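Sorting Small Parts Before You Put Anything Together

I used to tip every kit straight out onto the kitchen table (a dark one, naturally) and then spend the evening patting around for whatever had rolled away. These days I get out a big white board first, and oh, what a difference it makes! Lay the pieces on it with plenty of space between them, and keep the round ones well in from the edge.

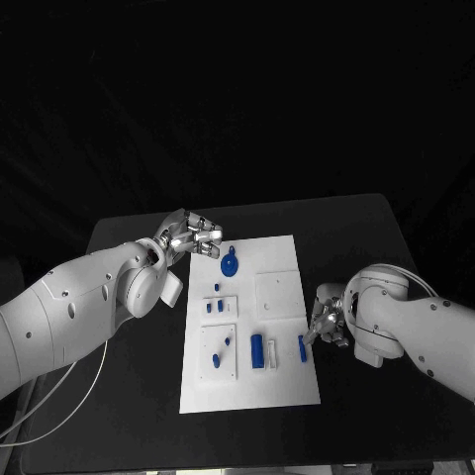
Blue parts laid out on a white board, easy to spot.

Any pale, flat board will do nicely, as long as it fits your table with a bit of room to spare for your elbows. If yours has a rough edge, go over it lightly with 800 grit paper and wipe off the dust. Mine has seen me through 9 kits since October, and when supper's ready I just carry the whole thing over to the sideboard, slowly, and pick up again after the dishes.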